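The Hands That Teach

On Monday morning the training hall at Prema is already loud at half past eight. Somebody is moving a shelf, somebody looks for a charger, and Imani Dvorak is explaining to a new colleague how to hold a pair of grippers. Not so tight, she tells him. If you squeeze with the whole arm, you will be tired before lunch, and the recording will show it.

Dvorak came to the company two years ago from a repair shop for kitchen machines in Varnard. She had never worked with robots. Now she leads a group of 16 people who spend their days doing household work with grippers in place of their fingers. They lift lids, open drawers, fold towels and put things back where they were. Every movement is recorded, and later a program called Zemby learns from it how its own arms should move.

There are other ways to show a robot a task. For a long time Prema used remote control, with one person in a chair who moved two levers while the robot copied the motion across the room. Dvorak still likes this method for heavy objects. But it is slow, and the person in the chair does not feel when something begins to slip. With the grippers in your own hands you feel it immediately.
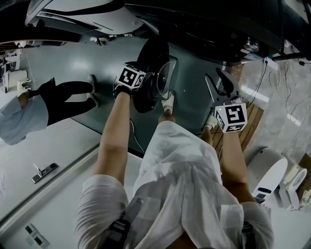
Two hand-held grippers at work, the left one holding a round black object with a clear domed cover. The white cubes carry printed codes.

The most difficult thing for beginners is to be boring. A person who repeats the same task many times starts to take small shortcuts, for example a quick turn of the wrist, or a push with the side of the gripper. Such tricks are comfortable for people, but a robot arm often cannot do them. Dvorak stops her colleagues when she sees it, and they begin again from the starting position.

For one task the group wants 1000 good recordings. From the last series they had to throw away 73, mostly for movements that were too fast. She read me the list of reasons with a serious face, and then admitted that several of the bad ones were hers.

In the afternoon I was allowed to try it myself. My task was to pick up a cup and set it down on a tray. The first time I closed the gripper too early and pushed the cup away from me. On my fifth try it stood on the tray, a little crooked, and Dvorak asked me to do it once more, slower.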